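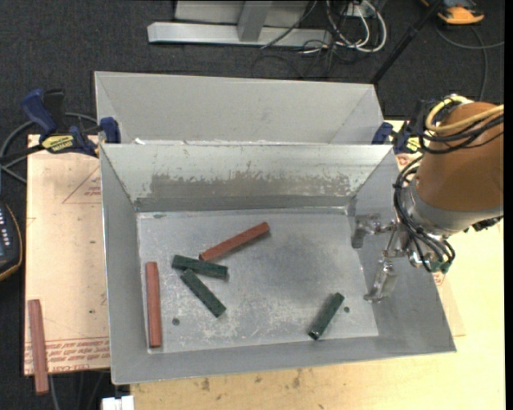
Blocks of two colors in an open metal bin, with a second bin behind it.

Sorting Colored Blocks Between Two Metal Bins: Instructions for Workroom Staff

Purpose

This page sets out the procedure for sorting mixed blocks by color using a pair of open-topped metal bins. It applies to all block stock received by the Hevia Learning Materials Library and replaces the sorting section of the former handbook. Staff in the Jestlow workroom and in the Bragança branch follow the same steps. Local differences in shelving and labels are covered at the end of the page.

The library holds 3000 blocks for loan to schools and play centers. Sets are returned mixed, and a set may not go back on the shelf until its colors have been separated, inspected and recorded.

What you will need

Two open-topped metal bins of the same height
A soft brush and a lint-free cloth
A flat tray for damaged pieces
A mild soap solution
Cotton gloves
A set card and a pencil
Lidded storage boxes, one for each color in the set

Preparing the bins

Place the bins one behind the other on a level table. The front bin receives the mixed blocks. The rear bin receives the first color to be taken out. Push the bins together until the rims meet, and check the seam with a fingertip. Chips, paper scraps and label fragments collect along this seam and should be brushed away before work begins.

Wipe the inside walls and the floor of each bin. Scratches and dull patches in the metal are normal and do not require action. Raised burrs do. Run a gloved hand slowly along the rim and across the floor, and withdraw the bin from use if the glove catches. Bins with holes in the floor may be used for blocks, but they are not suitable for beads, pegs or counters.

Loading

Lower the blocks into the front bin by hand or from a shallow tray. Do not tip a full box over the rim. Falling blocks dent one another at the corners, and painted stock is especially likely to chip.

Load only as many blocks as will lie in a single layer with open floor between them. A small number is easier to inspect than a full bin, and the sloping sides leave enough space for the fingers to reach a block lying close to the wall. New staff should begin with a handful of blocks in two colors, such as reddish-brown and dark green, before moving on to complete sets.

Sorting

1. Choose the first color. Where one color is clearly less common in the bin, begin with that color.

2. Start with the blocks that lie apart from the others. Grip each one across its narrow sides and lift it straight up.

3. Separate any blocks that are touching or nearly touching. Slide one away with a fingertip before attempting to lift it.

4. Roll blocks that lie against a wall toward the middle of the floor. Prying a block upward against the metal leaves gray marks on the paint.

5. Turn each block once in the hand and look at all faces, including both ends. Set chipped or split pieces on the tray.

6. Place sound blocks of the first color in the rear bin. Lower each block to the floor before releasing it.

7. When the first color has been cleared, look over the front bin once more from the opposite side of the table. Dark colors can be mistaken for one another in poor light.

8. Transfer the first color from the rear bin to its storage box and close the lid. Repeat the steps for the next color.

The last remaining color may be boxed directly from the front bin, provided that each piece has been inspected in the same way.

Light and color

Sort by daylight or under a neutral white lamp. Bare metal reflects strongly, and a block with a glossy finish may show a bright or very dark end depending on the angle of the light. If the color of a piece is uncertain, lay it on plain white paper beside a block already sorted. Pieces that remain uncertain are placed on the tray with a note for Hanyu Meng, who keeps the reference samples.

Cleaning soiled blocks

Dampen the cloth with the soap solution, wipe the block, and dry it at once. Blocks must not be soaked. After cleaning, leave them spaced apart on a dry towel for 20 minutes before boxing. Gray marks left by the bins can usually be removed with a clean white eraser. Sanding is carried out only by the repair bench.

Completing the set card

Write the set name, the colors found and the branch where the work was done. Enter missing and damaged pieces on separate lines. Cards for Nirnent sets have an additional line for block length, which must be completed even when the set is whole. Sign the card and place it inside the lid of the first box.

Branch arrangements

At Jestlow, finished boxes are placed on the lower shelves beside the workroom door. Damaged pieces go to Paula Pop at the repair bench before 4 p.m. At Bragança, finished boxes remain on the trolley until Ekow Aryee has checked the cards. Both branches close their workrooms for stock review in December, and returned sets received during that period are stored unsorted in their delivery boxes.

Requests for replacement bins, brushes or lids should be addressed to Lingyun Jin, stating the branch and the item needed.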